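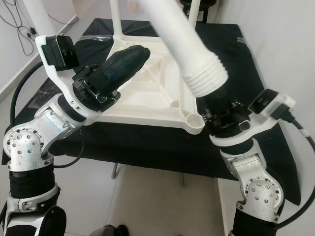
An off-white plastic table, upside down, with a leg going on.

I've come to the view that the best table in most homes is the one people apologise for. You know the sort. Pale plastic, four tubular legs, a top that flexes if you lean on it with your elbow. Ours came from a shop in Clastlow that closed years ago, and I have owned it longer than any other piece of furniture in the house, including the ones I paid proper money for.

My neighbour Jenő Borbély disagrees with me about this, loudly, over the fence. He has an oak dining table that he bought in 1982 and has moved twice, both times with four grown men and once with a window taken out. It is a lovely thing. It is also in the wrong room, and has been since March, when he and his wife decided they wanted to eat at the back of the house and then found it wouldn't go round the corner in the hall. So they eat at the front.

Mine lives behind the wardrobe in bits. When my sister's lot come over I lay the top face down on an old sheet, push the legs in one after another, turn the whole thing over and we're eating five minutes later. I do it upside down every time, on something soft, and I'd urge you to do the same, even if the leaflet shows a smiling man doing it the right way up. Trying to fit a leg from underneath, on your knees, holding the top up with your head - well, I did that once, at a wedding in Lirnby, in a good shirt.

People say plastic looks cheap. It is cheap! I think mine was 96 pence short of a twenty pound note, and I remember because I put the change in the charity tin. But put a cloth over it and I defy anyone to tell you what's holding up the trifle. I've had a Tremeo catalogue on the hall shelf for months, and there's a side table in it for 1000 pounds. A side table! It would hold a lamp and perhaps one book, if the book was thin.

What I like most is that I'm not frightened of it. Children can paint on it. I've potted tomatoes on it, iced a cake on it, and cut wallpaper on it with a knife I should have been more careful with. There's a groove across the top from that and I couldn't care less. Jenő puts a mat under his mats.

I do have 2 complaints, to be fair to the man. The legs on mine never go in quite evenly, so there's always a bit of a rock until someone folds up a beer mat, and the top goes a nasty yellow if you leave it in the sun all summer (I did, twice). Fine. My aunt's Mughal print tablecloth hangs almost to the floor and covers the lot.

He's coming for supper next week with his wife, and there'll be eight of us, so I've asked to borrow his chairs.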